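FOR IMMEDIATE RELEASE
2/10/24

Wetholm Shoppers' Group Questions "Green" Claims on Cotton Tote Bags

WETHOLM – The Wetholm Shoppers' Group today called on stores to stop selling cotton tote bags as an automatic win for the environment, and asked the bag supplier Vutlow to publish the numbers behind the promise printed on its hang tags.

The tags, found on totes at most of the checkout lanes the group visited, say that each bag "replaces 3,000 plastic bags." The group wrote to Vutlow to ask how the figure was worked out. The reply ran to one paragraph and pointed back to the tag.

"We would love for it to be true," said Marcelino Brandão, who wrote the group's report. "But a bag only replaces something if a person carries it to the store, over and over, for years. Most of the people we talked to couldn't tell us where half their totes were."

The report, titled "One More Bag," draws on a survey of 24 households in Wetholm. The group admits this is a small sample and makes no claim that it stands for the whole country. Members were asked to keep a shopping diary and to write down what they carried their groceries home in. On average, households owned about 10 cloth bags and used the same two or three every week. The others stayed in closets, in car trunks, or inside other cloth bags.

Free totes were the biggest source. Households had picked them up at bank openings, book fairs, dental offices and fun runs. One family had been given four by the same furniture store, Steniletti, over a single spring sale. Steniletti told the group it sees the bags as "a thank-you that keeps on giving" and has no plans to change the offer. The group asked whether anyone at the company had checked if customers used them. It has not had an answer to that question.

Cotton takes land, water and energy to grow, spin, sew and ship. How many trips it takes to make up for that depends on which study is read, what the bag is compared with, and whether the cotton is organic. The group does not back any one number in its report. It says stores shouldn't either, unless they are ready to show their work.

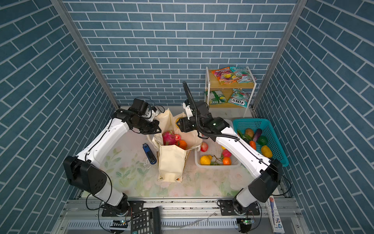
What the Group Is Asking For

The Wetholm Shoppers' Group wants three changes from stores and suppliers before the end of April.

Any claim that a bag "replaces" or "saves" a number of other bags should say where the number comes from, on the tag or at a web address printed on the tag.

Stores should ask customers if they want a free tote before putting one in their hands. A leaflet tucked inside a bag about cutting waste does not count as asking.

Bags should come with plain washing directions. Several people in the survey said they had stopped using a tote after a spill because they weren't sure it would survive the washer.

One local business has already moved. Guérin, the bakery on Mill Street, dropped its free tote in the fall and put a hook by the door where customers can leave spare bags for others to take. The group welcomes the step but is holding off on praise until it knows whether the bags on the hook get used. Brandão plans to go back and ask.

The group has also heard from readers who think it is picking on the wrong target. Its answer is that people who already own a cloth bag should keep using it until it wears out. The complaint is with companies that hand out the next one and call it a good deed.

A public meeting on the report will be held on April 23 at 7 p.m. in the Wetholm Library reading room. Vutlow and Steniletti have both been invited. Neither has said if it will send anyone.

About the Wetholm Shoppers' Group

The Wetholm Shoppers' Group is made up of local residents who look into claims made on packaging, in flyers and on store shelves. It takes no money from stores or manufacturers. Printed copies of "One More Bag" are at the library's front desk.

Press contact: Marcelino Brandão, Wetholm Shoppers' Group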